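Open afternoon at Junach: a robot in a garden that isn't there

Over forty members went to the open afternoon at the Junach workshop in April, which was more than the room had chairs for. The afternoon was given over to one subject, the simulated garden that Stostia has been using to try out its two-armed robot. Everything we watched was on the big screen at the front. The real arms stayed in the lab next door and we were shown them during the tea break.

The simulator is called Pirzada. It draws a plot with a lawn, a round patio, stepping stones and a fence at the back, and puts the robot into it with a set of small things to handle. The demonstrator sat at a desk to one side and moved the arms with a pair of hand controllers. Each attempt is saved as a run. Stostia has 3444 runs from this garden so far and hopes to have 4000 by the end of summer.
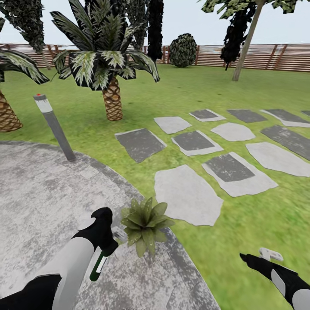 The first part of the talk dealt with why a garden was chosen. Most of the earlier work was done on a plain table top, and the team wanted uneven colours and a background with plenty going on in it. Grass was said to be the hardest thing to get right. The version in use now is the third, and it is still rather soft when you look at it close up. One member asked about wind. There is no wind in Pirzada at present and no rain either.

We then moved on to the views from lower down. The patio has the same sort of speckled grey surface all over, and the talk spent a good while on how a program can judge distance when it has only the ground and its own fingertips to go on. The team keeps stretches with nothing in the gripper as well as the busy ones.

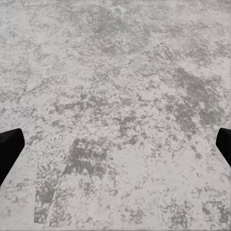

Can members try the controllers themselves?
Children and adults were both given a turn after the break, five minutes each, and the same will be done next time. Put your name on the sheet by the door when you arrive.

Those who had a go found it slow work at first. The difficulty is in lining up two hands at once, as there is nothing to feel when the fingers close. Several of us shut the gripper on thin air. The demonstrator told us that of the 3444 saved runs, 2986 were marked as good enough to use, and the rest are kept in a separate folder in case they turn out to be of interest. A run is marked by two people who don't see each other's marks.

The fingers come in more than one shape in the simulator. Some are slim with a long slot down the middle, and there is a wide three-sided one with openings cut through it. The question of which works best on round things took up most of the discussion before tea.

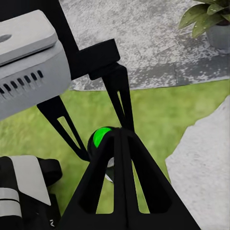
Page last changed: April, 4.40 pm

After tea we were shown the round pieces again on the large screen, this time at half speed. A ball is awkward because it only touches a flat finger at a small spot, and the simulator has to work out the grip there many times a second. Ivarico, which supplied the computer for the day, had set it up so that the picture could be stopped and looked at from another camera. The red ball and its black base got the most questions, chiefly about how hard the fingers were pressing on the base. The figure can be read from the program but it was not put up on the screen.

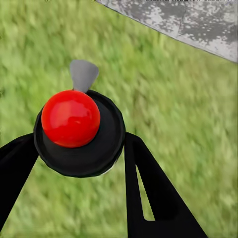 The red ball on its round black base, between the two black fingers.

The talk finished at five and the room was open until half past. There were 17 names on the list for the next visit when we left, and places are limited to thirty. If you would like to come, add your name at the front desk or reply to this newsletter. Parking at Junach is behind the building, and the side door has a step.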